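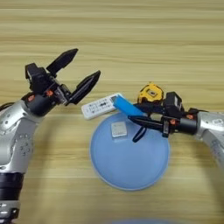

Bavis Sales Tax Filing for Small Sellers

Price: $298 per year, one business, up to 15 state registrations
Additional states: $20 each per year
Sold by: Clurkham Business Software
Delivery: download, license key by email

Bavis prepares sales and use tax returns for businesses that sell in more than one state. It reads your sales records, sorts them by ship-to address, applies the rate you have on file for each location, and fills in the return. You review the figures and submit the return yourself through the state's website, or print it and mail it.

What you get
Return worksheets for every state that collects a general sales tax
Local rate tables, updated monthly
Exemption certificate storage with expiration reminders
Use tax log for purchases where the seller charged no tax
A filing calendar that can be set to monthly, quarterly or annual for each state
2 user logins, one of which can be set to view only for your accountant

Importing sales
Bavis accepts CSV and Excel files. The columns can be in any order. The first time you import from a new source, you match the columns by hand, and the program saves the layout for next time. Refunds should be entered as negative amounts with the original ship-to address. If a row has no ZIP code it goes to the Held Items list and is left out of the return until you fix it.

Marketplace sales where the platform already collected the tax need to be marked as such. They are still reported as gross sales in states that ask for them, and deducted on the line below.

What it does not do
Bavis does not register your business with a state, pay the tax for you or respond to notices. It does not handle income tax, payroll tax, fuel tax or lodging tax. Sellers who need a filing service should see the Irnstead plan, where returns are submitted on your behalf. Irnstead customers can bring in their Bavis history at no charge.

Requirements
Windows 10 or later, or a Mac running macOS 12 or later. An internet connection is needed for rate updates but not for preparing returns.

Renewals
The license runs 12 months from the day the key is activated. After it ends you can open and print old returns, but rate tables stop updating. Customers who bought the January bundle with Ó Gríofa Invoicing renew both products together on the same date.

Refunds
Full refund within 15 days of purchase if no return has been finalized. Additional states are not refundable once a worksheet has been opened.

Page updated 2026-03-21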